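Heywood Paper Goods
Gallery: Bags and Wrap

Carrier bags, gift bags and flat wrap from the Heywood shop. Sizes and stock numbers are listed under each heading. Prices are on the order sheet and change every September. Bags are sold in bundles of 35 unless the line says otherwise.

Besness range
Our lightest bag, with flat folded handles. Suited to cards, scarves, paperbacks and small bakery orders. Comes in white and natural. Keep the bundles in their sleeve until needed, as the corners bend easily.

Sinik gift bags
Narrow bags with ribbon handles, made for bottles and candles. The base has a card insert, packed separately. Slide it in before filling. Stock number 719. Sold in packs of 2 or by the bundle.

Irnusness range
Unprinted bags with a wide mouth, available in three heights. The tallest takes a folded coat or a boxed pair of boots. They take a rubber stamp well, and most shops that order them add their own. We keep over 63 bundles in the back room during the fall and can usually send them out the same afternoon.

Brown paper with twine handles
Brown kraft shopping bag on its side with the mouth open. The two handles are light tan twisted twine, and the paper has a matte finish. Behind it on the table is a clear plastic container with some colorful foam letters.

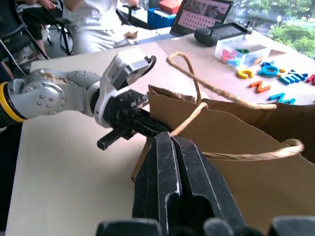 Flat wrap and tissue
Kraft wrap comes on the roll or in cut sheets. Tissue is sold by the ream in white, cream and gray. Sheets are folded once for shipping, so expect a center crease.

Ordering
Use the order sheet and give the range name and size. Mixed bundles can be made up on request, but allow an extra day. Pickup is at the side door until 4 p.m.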